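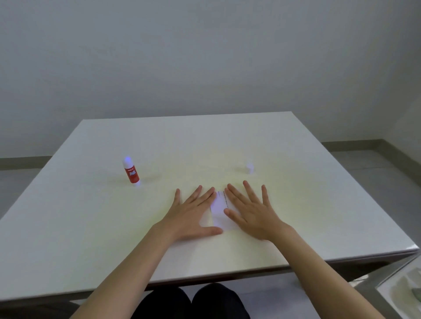

Gluing paper and other hard things: tips for comparing grippers at the bench

21/05/2025
By the Dudia workshop desk

1242 shares | 100 comments

Any gripper can pick up a foam block. Foam blocks want to be picked up. If you're trying to decide between two grippers, or three, or you've already bought one and would like to know how sorry to be, give it a sheet of paper and a glue stick and go get a coffee.

We've spent since February swapping hands on the same secondhand Sawatzky arm, and these are the tips that survived. Some of them are about robots. A good many are about tables.

Do the job yourself first

Sit down at the same table, with the same paper, and do the whole thing with your own two hands. Do it slowly and watch what your fingers get up to. Most people would tell you that gluing a piece of paper is a matter of holding the glue. Then you sit down and find that one hand has been pressed into service as a paperweight, that your thumb is doing something clever at the edge, and that you've smoothed the sheet flat without ever deciding to.

Write down every one of those little moves. The list will be longer than you want. Ours ran to seven separate things before any glue came out, and the gripper we had mounted that week could manage two of them.

If you wear a head camera for this, tip your chin down farther than feels dignified. Ours spent its first morning filming the wall in excellent focus.

Pick a boring table and leave it alone

White tables are wonderful for seeing colored objects and miserable for seeing white paper. Glossy white tables add a bright patch wherever the light lands, and the camera will find it more interesting than anything you put down. We still like a white top, because it shows dropped crumbs and stray screws, but we no longer test paper handling on one without first trying the lamps in a few positions.

Cheap fixes, in the order we'd try them:

Turn off the lamp directly overhead and light the table from the side.

Put a sheet of dull gray card under the work area. Tape all four edges. If you tape three, the gripper will locate the fourth.

Use tinted paper for the first day. There's no shame in it. Go back to white once the rest of the setup behaves.

Raise the camera before you start fiddling with the exposure settings. We never remember this one.

Once the table is right, mark where the legs stand on the floor. A table that has crept an inch sideways overnight will make a fine gripper look like a drunk one, and you'll lose an afternoon to the controller before anybody looks down.

Fingers: try the dull ones too

Our Latis two-finger gripper came with hard plastic tips and a bag of soft ones. We put the soft ones on at once, feeling sophisticated. They were lovely on the glue stick and hopeless on the paper, which they dragged across the table like a cat with a receipt.

The hard tips were better at getting under an edge and worse at everything else. We ended up with one of each, soft on the left and hard on the right, a combination that looks like a mistake and has been on there for weeks.

Wipe soft tips down with a barely damp cloth between runs. Glue gets on them. Glue will always get on them. A tip with a little old glue on it picks up paper beautifully, so if your results suddenly improve late in the day, check for that before you tell anyone.

Suction cups deserve a turn on flat work. They lift a sheet with no fuss at all. Letting go is where they get emotional, particularly with thin paper, and they have no opinion whatever on how to uncap a glue stick.

About that cap

The cap is the best test on the bench and the one people skip. It needs a firm hold on the body, a second hold on something small and smooth, and a straight pull. One arm can't do it without help. Your choices are:

A second arm, if you're rich.

A block with a hole drilled in it to hold the glue stick upright. Make the hole snug. Ours is pine, and took less time to make than it took to find the drill bit.

Taking the cap off yourself and not mentioning it.

If you go with the last one, put the cap somewhere well away from the work. It's small and pale and it rolls, and on a light table the camera may well miss it until the arm has pushed it onto the floor. Ours has visited the floor often enough to have a favorite corner.

Close the stick up again between sessions. A dried-out stick needs more force to leave a mark, and you'll be comparing Tuesday-morning glue with end-of-the-week glue and blaming the motors.

Where to put the camera

We tried three spots: on the wrist, on a post behind the arm, and up at head height looking down at the table.

The wrist view is great until the gripper is close to the paper, at which point it's a view of the gripper. The post sees the whole table and none of the contact. The head-height view is the one we'd keep if we could only keep one, for the simple reason that it's where a person would be looking from. It does lose the front of the table when you sit too close, and it has a full view of your knees, so wear decent pants.

Whichever you choose, check it with hands flat on the table and fingers spread. If you can make out each fingertip and at least three corners of the paper, carry on. If the small print on the paper is a gray smudge, don't worry about it. Nothing in the job involves reading.

Controllers, briefly

The Vandach box we use has a dial on the front for speed and a menu for everything else. Leave the dial low. Every person who walks past will want it higher. We ran one comparison at full speed to keep the visitors happy, and the paper left the table ahead of the gripper.

Force limits matter more than speed for this kind of work. Start at the lowest setting the box will accept and creep up until the sheet stops sliding. Write the number on masking tape and stick it to the box. We wrote ours in a notebook and then put the notebook somewhere safe, so that's gone.

Change one thing at a time. You know this. So did we, right up to the day we changed the fingers, the lamp and the paper before lunch and got our best results ever, for reasons we'll be taking to the grave.

Keeping score without losing your mind

Give each gripper the same number of tries, and decide what a success looks like before you start. "Paper stuck down, all corners flat" is a decent one. "Pretty good, considering" is the one you'll be tempted by at four in the afternoon.

Log the failures by type. Slid, crumpled, missed, dropped and stuck-to-the-finger will cover nearly all of them. Two grippers with the same score can fail in entirely different ways, and you may find you'd sooner live with one that misses than one that crumples.

Use fresh sheets. A sheet that's been handled a few times has a curl to it, and curled paper is much easier to pick up. Save the crumpled ones for shopping lists. We haven't bought a notepad since winter.

So which one did we keep?

The Latis, with its odd fingers, for anything with an edge. The suction cup goes back on when there's a stack of card to move. As for the actual gluing, somebody with a deadline still pulls up a chair and does that by hand.

Read 3905 times

Get the Dudia bench letter by email. Enter your address to sign up. You can unsubscribe whenever you like.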